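Luvaton Two-Slot Toaster — User Guide
Section 3: Loading, Toasting and Removing Bread

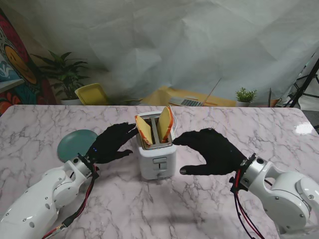

Fig. 3. Bread in both slots, lever at the top of its track.

3 shares · 0 comments

Before you start

Read Section 1 (Safety) and Section 2 (Placement) first. Place the toaster on a flat, dry, heat-safe surface, with the slots facing up and the lever end toward you. Leave open space above it. Do not use it under a shelf, cabinet or curtain.

Run the cord where it cannot be caught by a sleeve or a drawer. It must not lie across the slots or hang over the edge of the counter.

First use

Run the toaster once without bread on a middle setting. There may be a slight smell. Open a window and let the toaster cool before you load it.

Loading

1. Check that the lever is up.
2. Turn the control knob, low on the lever end, to the setting you want. Start low with bread you have not toasted before.
3. Put one slice in each slot. Do not put two thin slices in the same slot.
4. Stand each slice as straight as you can. With the lever up, tall slices stick out and may lean away from the center divider.
5. Plug the cord into the wall outlet.
6. Press the lever down until it stays. If it will not stay down, check the plug.

CAUTION: If a slice does not go down freely, do not push it. Raise the lever, unplug the toaster, let it cool and trim the bread. A jammed slice can burn.

Note: Slices from the same loaf can differ in height. Turn a tall slice on its side if it fits that way.

Toasting

7. Stay with the toaster until the lever comes up.
8. To stop early, lift the lever by hand.
9. For darker toast, lower the bread again on a low setting and watch it closely — the second round browns much faster than the first.

Do not toast bread that is buttered, iced or filled. Frozen slices may be toasted, but break off any loose ice first.

Removing

10. Wait until the lever is all the way up.
11. Hold each slice by the crust at the top and lift it straight out. Keep fingers off the metal top panel, which gets hot.
12. If a slice is stuck, unplug the toaster and let it cool completely. Then work the bread loose with wooden tongs.

WARNING: Never put a knife, fork or other metal object into the slots, even when the toaster is unplugged.

After use

Unplug the toaster and let it cool before you move or cover it. Wipe the outside with a damp cloth and dry it. For crumbs, see Section 4.

Text: Clem Whitelaw. Checked by Atif Durrani. Revised 2022-05-08.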